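Suvetti Bench Arm: six weeks of letting a robot near the computers

Reviewed by Wilma Galbraith, 2018-09-20

My dishwasher has been with me for eleven years and has never once put a plate away. I bring this up so you know what kind of optimist is reviewing the Suvetti, an arm and gripper package sold to small repair shops that would like a machine to take over the dull half of stripping and refilling office PCs.

The pitch is simple enough. You lay the tower on its side with the panel off, put the parts in a printed tray, and the arm does the fetching and fitting while you get on with something that needs a brain. Thanasis Mavromatis, who runs the bench with me, cleared a day for setup. It took 4, and most of that went on teaching the thing where the tray was.

Our test job was a Dell desktop: drive, processor, the usual.
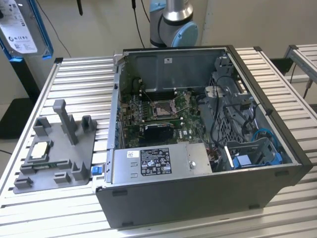
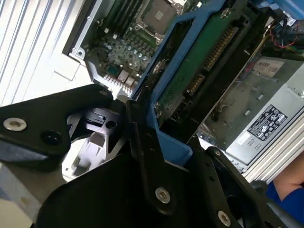
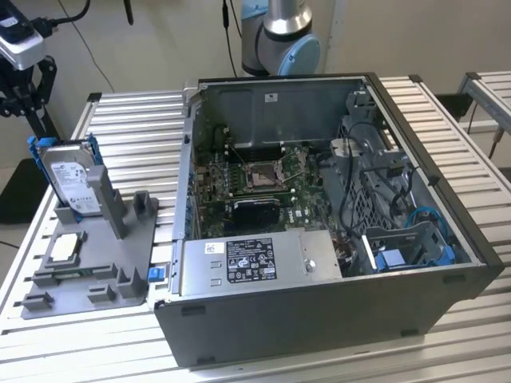 What it does well

Drives. The blue plastic carrier gives the fingers something decent to hold, and out of 80 tries at moving one between tray and case the arm managed 62 without a human sighing and stepping in. I've had summer help with worse numbers. It doesn't get bored, either, and it has yet to ask me about lunch.

What it doesn't

Processors, mainly. I can drop a chip in a socket while arguing on the phone. The Suvetti approaches the same job like a man defusing something, then stops and wants its position checked. Cables are worse. Anything floppy that wasn't exactly there last time throws it off, and the inside of a PC is mostly floppy things that weren't there last time.

Speed is the other sore point. A full drive swap averaged 44 seconds once it had got going. Thanasis does it faster and can also sweep the floor. The update promised for November is supposed to help with the speed, though I see no mention of the floor.

Should you buy one?

If you have a stack of identical machines and a patient person to fill the tray, maybe. If your shop sees a different box every hour, keep your money for now. As for the home, where nothing is identical and nobody fills the tray, I'll be putting the plates away myself for a while yet.

Related reviews
Dosance window cleaner: stuck on the patio door again
Kalinowski electric screwdriver, long-term test
Cevholm workbench: heavy, dull, recommended
Three laundry folders and a pile of shirts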